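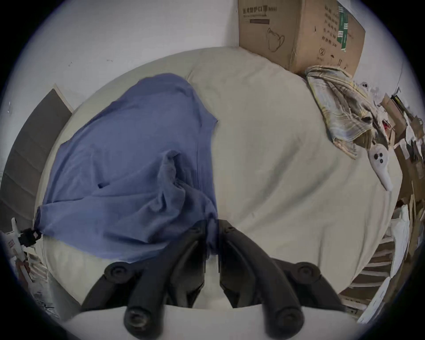
By Hedvika Trnka

Folding Laundry on the Bed

A bed is the largest flat surface in most homes, and it works well for folding if you set it up first. The method below is for shirts, towels and other medium-sized pieces. Fitted sheets are covered on their own page.

What you need

A made bed with the blanket and pillows taken off, down to the fitted sheet
The dry laundry
A place to put the finished stacks, such as a chair or a shelf

Setting up

Pull the fitted sheet snug at all the corners. It doesn't have to be perfect. Small wrinkles don't matter, but a thick ridge under a shirt will show up in the fold.

Stand at the side or the foot, whichever lets you reach the middle without leaning. If a box or a bag is sitting on the bed, push it to a far corner against the wall. You only need the part within arm's reach.

Take one piece at a time from the pile. If you dump the whole load on the mattress you will be folding on top of other clothes.

Spreading

Lay the piece down loosely and find its edges. Most cloth lands with one side flat and the other bunched up, like the blue one at the top of this page. Leave the flat side where it is and work on the bunched side. Put one hand on the flat part to hold it, take the gathered part by its outer edge, and draw it away from you. Don't pull from the middle of the bunch, or the layers underneath will stay crumpled.

If a corner hangs over the side of the bed, bring it back up before you smooth anything. A hanging corner drags the rest of the cloth toward the floor.

Smooth with the flat of your hand from the center out. Two passes are enough for cotton. Terry needs a little more pressure.

Folding a towel

1. Spread the towel with a short end toward you.
2. Bring one long side over to the other and line up the corners.
3. Fold the near end up to the far end.
4. Fold once more the same way.
5. Turn the folded edge toward you.

Folding a shirt

1. Lay the shirt face down with the collar away from you.
2. Fold one side in to the middle of the back and lay the sleeve straight down along it.
3. Do the same on the other side.
4. Bring the hem up to the collar in two folds.
5. Turn it over and straighten the collar.
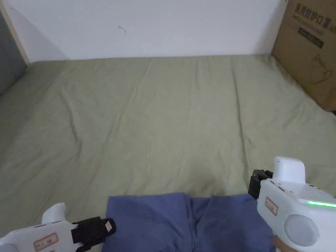 Hedvika Trnka

When a piece is folded, slide it to the near edge of the mattress. It stays clear of the next one there, and you can pick it up without reaching. Carry the stack away when it gets to four pieces. Taller stacks tip over on a soft mattress as soon as you lean on it.

If a fold keeps opening

The cloth is probably still gathered somewhere inside. Open it all the way, smooth it again and start over. Pressing down on it won't help for long. Stiff air-dried towels can be shaken out hard before you spread them.

Before you put the bedding back, run your hand over the sheet to find stray socks, and check the gap between the mattress and the wall.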